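Visit to the Kirkomar cooker works, Wednesday, March 4, 2020

Kirkomar had been promising the kitchen trade a look around its plant at Rakach since January, and ten of us finally went. Most were showroom owners. I sell range cookers and hoods, and I wanted to find out why the cast iron hobs take so much longer to arrive than the glass ones.

Parking is behind the main building, and visitors sign in at the side door. Leszek Szewczyk, the production manager, met us with safety glasses and shoe covers. He has been there since the firm was still called Urbańczyk and made only solid fuel stoves. A few of those are kept in the entrance hall, including a cream one with a plate rack that several people asked to buy. They are not for sale.

The enamel shop

The enamel shop took up most of the morning. Oven liners are sprayed, dried and then fired, and the outer doors go through a separate line because the colors change so often. Krystyna Sowa looks after color. She said black and cream still make up most of the orders, with dark green coming back after a long gap. Changing the line over from one color to another takes 3 hours, so the less common shades are saved up and run together. That explains the wait my customers get for anything in blue.

She also showed us rejected panels. Some had pinholes I could only find with a fingertip. Those are stripped and done again if the steel is sound.

Assembly

Doors are hung by hand and adjusted with the oven cold, then checked again after a test firing. I asked about the loose handles we had on last year's 90 cm model. Leszek said the screw had been changed and that dealers can have the new one free of charge – I have put in a request for a box.
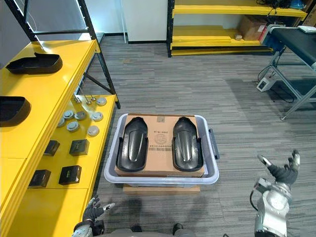 Spare parts

Marianna Pawlak runs the parts counter. The catalog now lists 1,753 items, and she wants dealers to order by part number instead of by model name, as two cookers sold under one name can have different burners. The minimum order has been dropped. Door seals for the old Lonico range are being made again, which will please anyone who has been turning those customers away.

Lunch and questions

Lunch was soup and rolls in the canteen. Lech Krawczyk from sales went through the new price list, which goes up on the larger models and stays the same on hoods. Induction tops will be offered on every width. Somebody asked about a narrower cooker for small kitchens and was told it is being looked at, with no date.

The answer to my own question is that the cast iron tops are bought in, and the foundry delivers once a month. Glass is kept on site.

Dealers who missed the day can ask Celina Marciniak in the sales office to be put down for the next one. Wear flat shoes, and allow extra time for the last stretch of road, which is single track.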